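Daylight and work surfaces in the Nenine room: progress report to the Ansari Fund

By Mahtab Mahmoudi
29 January 2023

Print | E-mail | Share (6)

Second report under the small rooms grant. The first one was sent before the holidays.

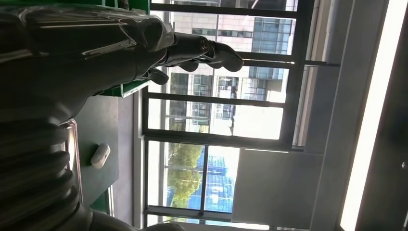
Where we are now

The window side of the room is finished except for the blinds. The green tabletop is in its final position next to the window, the light grey finish near it has been cleaned and touched up, and the old sealant was taken out of the window joints and replaced. The other half of the room, on the corridor side, is behind the plan by two weeks. I explain the reasons further down.

People have continued to work in the room during the whole period. We did not want to close it, and the Fund agreed to this in the first meeting, but it made everything slower. Kamran Dogar made a rota, so that the noisy work was done before nine in the morning and the others could start after that with the floor swept.

The window

It is a big window with many panes and thick black bars between them, and it is the reason why we asked for this room in the first place. From the upper panes one looks at the beige building across, and lower down there are the trees and the blue glass facade. It is a pleasant view, but both of these buildings send light back to us. In the early afternoon the reflection from the glass facade arrives exactly at the height of the tabletop, and two colleagues complained of headache in the first week of January.

In the application I wrote that we would put film on the lower panes. After trying a sample from Velance for six days we decided against it. The sample made the green of the trees look brown and the room felt smaller. We propose instead roller blinds in a light fabric, one for each column of panes, that can be pulled down separately. The quote is 56 dollars per blind higher than the film, fitting included. I ask the Fund to approve this change, please see the last section.

Shahab Mazandarani checked all the seals by hand and found two that were hard and cracked. They were not in the original list of works. He replaced them in one morning and did not charge for the extra time, only for the material.

Tabletop

We kept the dark green. There was a discussion about a white top, which some people prefer for reading small labels, but with this much daylight white would be tiring for the eyes. Yara Chidiac brought three colours to the room and left them near the window for a few days, and most of us chose the green without talking to each other.

The edge along the thin metal rail needed more attention than I expected. Dust collects there and it is difficult to reach with a cloth. We now clean it with a soft brush at the end of the week. If the Fund supports other rooms of this type, I would recommend to leave a gap of a finger between the rail and the top, it costs nothing when it is planned from the beginning.

Lighting

The long fluorescent tubes are still in use. They were planned for replacement in this period, but the electrician could not get the right fittings before the middle of January, and when they came they were for a different ceiling. They have been sent back. The tubes give enough light, only the colour is cold and the one nearest the window is too strong when it is on together with daylight. For the moment I ask everybody to switch off that row on bright days. Not everybody remembers.

Vilgot Tveit suggested a separate switch for the window row. I think this is a good idea and it can be done in the same visit as the new fittings.

Walls

The pale grey wall panels have been washed. I had included repainting in the budget, but after washing I don't see a need for it, and the money can go to the blinds. The dark strips near the ceiling were only dusted.

Corridor side

Here there is less to report. The old shelves were removed, and behind them the wall had marks of damp. The building office has looked at it and says it comes from an old pipe which is already closed. We asked for this in writing before we put anything against that wall, and we are still waiting. Two colleagues store their boxes in the next room – this was meant to be for a few days and is now the third week.

Money

Spent in this period: 2813 dollars, for the tabletop, sealant, cleaning and the removal of the old shelves. The electrician has been paid nothing until now. From the painting line we have more than 400 dollars left over, which I would like to move to the window line. The receipts were uploaded to the Inside portal on Friday, with the exception of the sealant receipt, which is a paper one and is difficult to read. I will send a better scan.

What we ask from the Fund

1. Approval to buy roller blinds in place of the film.
2. Approval to move the painting money to the window line.
3. An extension of four weeks for the corridor side and the lighting.

If the answer to the second point is no, we can still order blinds for the lower part of the window only, and do the upper part later from our own budget.

The next report will have the measurements of light at the tabletop, morning and afternoon, with the blinds up and down. Yara will take them, and Kamran will do it when she is away. Questions can be sent to me directly, I am in the room every day except Wednesday.

2 comments | Print | E-mail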